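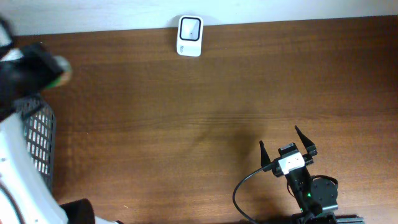
Lindiwe Mabaso had warned me that Gedivik was the easiest planner she had ever installed and the hardest one she had ever tried to tune, and after two months with it I think she had both halves right.

Gedivik is motion planning software from Flarodov. It sits between whatever decides where the gripper should go and whatever drives the joints. You give it a model of the arm, a model of the table and the things around it, and a goal. It gives back a path with timing. I have been running version 3 on a small black tabletop arm with a two-finger gripper since September, mostly for reaching and placing on a wooden table with a wall behind it.

Setup took one evening. The installer pulled in everything it needed, and the arm description I already had from my old Girkness setup loaded after I fixed two joint names. The first planned move ran the same night. With Girkness that took me most of a week, so this counts for a lot.

The scene editor is the best part. You draw the table as a box, the wall as another box, and anything else as a box or a cylinder, with a clearance for each. Clearances can be different for the arm and for the fingers, so the fingers can come close to the wood while the elbow stays well up. A change shows up in the next plan with no restart.

Cables are the weak spot. The cable from my wrist curves out to the left and makes a loop on the table before it comes back, and Gedivik has no idea it exists. The manual suggests adding a "soft zone," a region the planner avoids when it can. In practice I got wide, slow paths on the left side and the zone was ignored whenever the goal was hard to reach. I ended up limiting wrist rotation by hand in the joint file. It works, but it should be a setting.

For speed I ran 471 goals spread over the open part of the table and logged the results. It failed to find a path for 33 of them. Nearly all the failures were close to the wall, where the gripper has to tilt and there isn't much room for the wrist. Loosening the wall clearance a little cleared up most of those, though I wouldn't do that with anything fragile standing back there.

Tuning is where Lindiwe's second half comes in. There is one smoothness slider, and it changes path length, joint speed limits and how late the arm slows down, all together. If you want a short path that slows early, you have to skip the slider and edit the config file. The names in that file don't match the names in the window. "Approach softness" on screen is "tail_ratio" in the file, and I only found that by changing values until something moved differently. The docs page on this is one paragraph long.

Perception input is basic. Gedivik takes object poses from outside and doesn't do any detection. I feed it from Mtshali, which publishes poses in a format it reads without conversion. When a pose jumps, Gedivik replans at once, and a noisy detector will make the arm twitch. There is a filter, off by default. Turn it on before your first run with live poses.

The logger is good. Every plan is saved with the scene it was made in, so you can open a bad one later and step through it. The files are large and there is no automatic cleanup.

I had 2 crashes, both in the scene editor while dragging a box during a move. The controller side kept running each time and the arm finished its path.

I'm keeping it on this arm. For a larger one I would wait until the cable handling gets some work. If you are on Girkness now and happy with it, the scene editor alone probably isn't worth the switch, but try the trial with your own arm file and see how the slider treats you.

Posted 2021-11-24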